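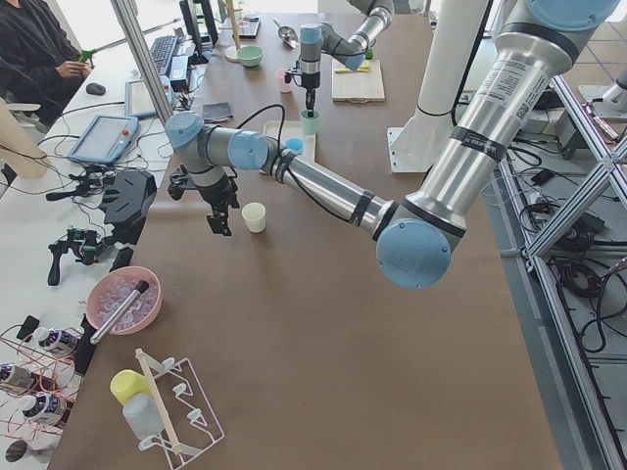
Tuesday
By Lợi Dương

The case for automating a drinks counter is usually made in cups per hour. I spent four years on the operations side at Jumellow, which supplies iced tea and lemonade to office canteens, and I think that is the wrong unit. The better one is the minute of attention. A two-armed cell changes how many of those a worker spends, and on what.

Take the prep station at Nông, our pilot kitchen. Before the pilot, a shift had 6 people. It still has 6. Two of them now do work that had no name a year ago. They set out the trays, put the cloths back where the program expects them, and watch the arms. The job sheet calls this "support." It is skilled work and is paid at the old counter rate.

Setting out is the larger part. A person at a counter will find a cup wherever it was left. An arm can be programmed to search, but every search adds seconds and a chance of a bad grasp, so the people at the station learn to place things for the machine. In our log, 82 percent of stoppages were cleared by a worker moving an object by hand. The integrator, Trevon, records these as "minor interventions" and leaves them out of its availability figure. I would put them in. An intervention is labor, and a figure that omits labor can't be used to plan a shift.

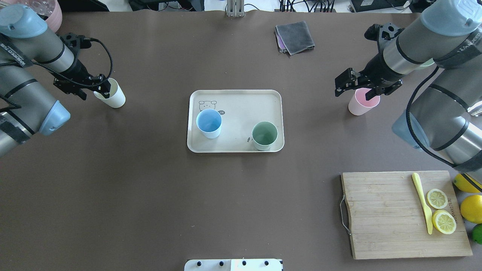 Both grippers at the cups, with the tray between them and the cutting board at lower right.

The second change concerns pace. Counter staff used to set their own, fast before lunch and slow after. The cell runs at one speed, and the person next to it inherits that speed. Median time between required actions in the pilot was 17 seconds. That is too short to do anything else properly and too long to count as being busy. Staff reported more fatigue on those shifts, even though they lifted less and cut less fruit.

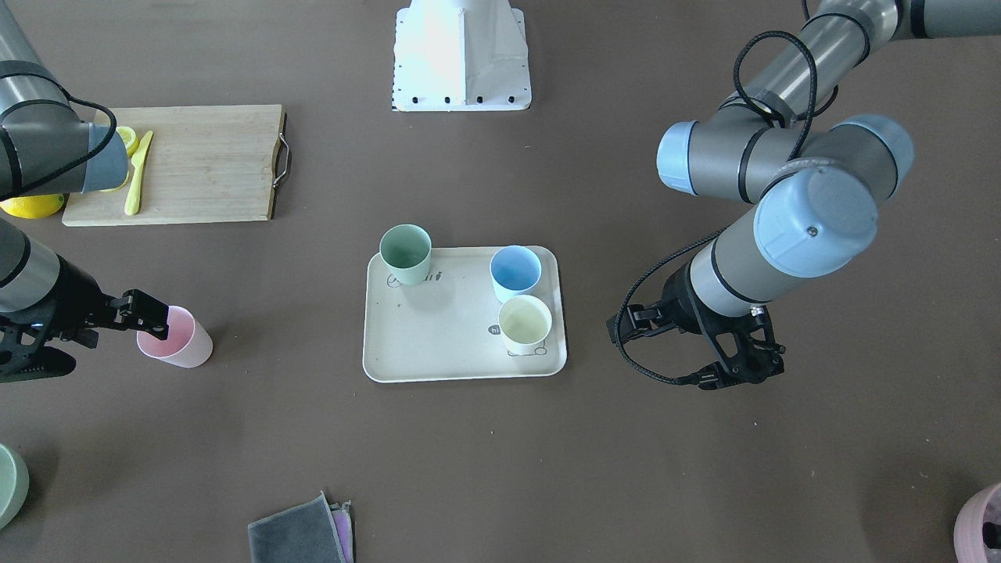 Cutting deserves a separate note. It was the task with the most first-aid entries, and moving it to the arms is a plain gain. I have no wish to give it back. But cutting was also how new hires learned portioning and waste, and nothing has replaced it in training. Flumevus, which writes our training material, has added 11 pages on fault codes and none on fruit.

My recommendations are modest. Count interventions as hours. Give the support role a title and a pay grade before the second site opens. Let the person at the station change the cycle speed within set limits, without a supervisor's code. The controller already allows it. The setting is locked because the contract measures throughput, and the contract comes up for renewal in January.

Related
What an availability figure leaves out
Shift planning with mixed crews
Pay grades after the pilot
Letters: the locked speed setting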